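Gollau Robotics Club
Minutes of the general meeting, 13/03/2019

Present: 17 members. Two sent apologies.
Chair: Natália Čierny

1. Minutes of the last meeting

Read and accepted with one correction. The entry on the Trasex order should have said the parts were back-ordered. Everything else stands.

2. Pick and place project

Cristóvão Aguiar reported for the project group. The task is still the one agreed in September: pick up a small household item with the hand-held grippers, put it in the bin at the right side of the table, and record the run so the arm can be trained on it later. One person works both grippers. The green phone case has been the main object lately because it is light and easy to see against the white surface.

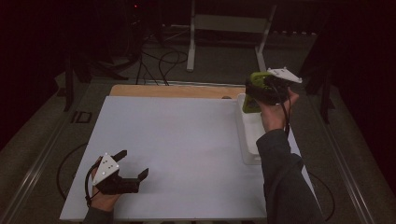

Cristóvão Aguiar

The group has now saved 100 runs with the phone case. The goal for the end of the term is 400 across all objects. Cristóvão said the count is behind the plan but the newer runs are cleaner than the old ones, and he would like to throw out the first batch and not count it. There was some discussion. Several members felt that the early runs should be kept in a separate folder in case the arm group wants to compare. Agreed: keep them, label them "early", do not count them toward the 400.

Speed was discussed next. New operators tend to rush the lift and then hesitate over the bin. Cristóvão asked that everyone move at one even pace, and that the hand that is not lifting stay low and out of the way until it is needed. He will write this up on one page and tape it to the cabinet.

A member asked if runs where the object is dropped should be saved. Answer: yes, but mark them as failed in the log. The log has not been filled in every time. Natália reminded the group that a run with no log entry cannot be used.

3. Release position

The group looked at the gripper camera views and talked about where in the bin the object should be let go. Some operators have been setting the case flat and some have been leaning it on the back wall. Both are fine for the task as written. The arm group would like more of the leaning kind, as a flat case is hard to pick back out if we go on to the second task. 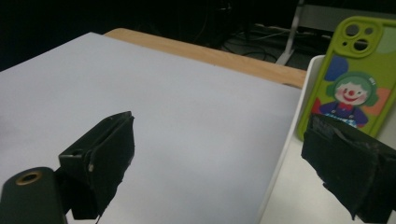

Phone case standing against the back of the tray, gripper view.

Agreed: from now on operators will do half the runs flat and half leaning, and note which in the log. The fingers should be opened all the way before the hand moves off. Two of the newer members asked for practice time before they record, and this was approved.

4. Gripper pads

The pads on the fingers are wearing out. The covering is frayed along the lower edges on both fingers, and there are strands hanging on at least one of them. Opinions differed on how much this matters. Cristóvão thinks the grip is still good enough for the phone case but would not trust it with anything smooth or heavy. The arm group is more worried about the look of it, as the fingers are in every picture the model will see, and changing the pads halfway through means the runs will not match.
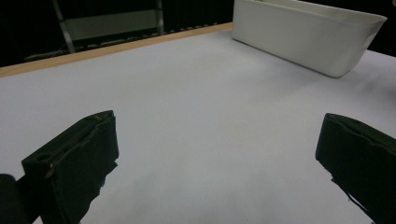

Gripper open over the table, with the worn edges showing on the fingers.

Three options were put forward:
Leave the pads alone until the phone case set is done, then replace.
Replace now and accept that the set is mixed.
Trim the loose strands and carry on.

A show of hands favored trimming now and replacing the pads after the phone case set. Natália will ask Sýkora if they still sell the same pad material by the sheet. If not, Fonix may have something close. She will bring prices to the next meeting.

5. Table and cables

The white surface is to be wiped before each session and checked for creases. Please do not write on it or set drinks on it.

Cables were brought up again. Those from the grippers run down to the floor near the operator, and there are more behind the table. Nobody has tripped so far, but the person operating is looking at their hands and cannot be expected to look down as well. Agreed: one member will act as spotter for every session, and the loose cables at the back will be tied up. Cristóvão has ties and will do it before the next session.

It was also asked if the dark background could stay dark. Some runs last fall were done with the back lights on and they look very different. Agreed: back lights off for all recording.

6. Next objects

Suggestions were taken for what to use after the phone case. The list so far is a sponge, a tape roll, a plastic cup and a small stuffed toy. The cup was put last until the pads are changed. Members may bring in their own items as long as they fit in the bin and will not be missed if they get scratched.

7. Regional showcase

The entry form is in. We have been given one table and one power outlet. The question of showing the grippers live or only playing back runs was left open - the project group will try a short live demo in front of the club first and see how it goes. The poster still needs a title.

8. Other business

The cabinet key is to go back on the hook, not in a pocket.
Dues are owed by 2 members. They have been told.
The request for a second laptop was held over.

Actions

Cristóvão Aguiar: one-page guide for operators, cable ties, trim the pads.
Natália Čierny: prices from Sýkora and Fonix, chase Trasex on the back order.
Project group: sort the early runs into their own folder, bring the log up to date.
All: send poster titles to Natália.

Meeting closed. The next meeting will be in the same room at the usual time.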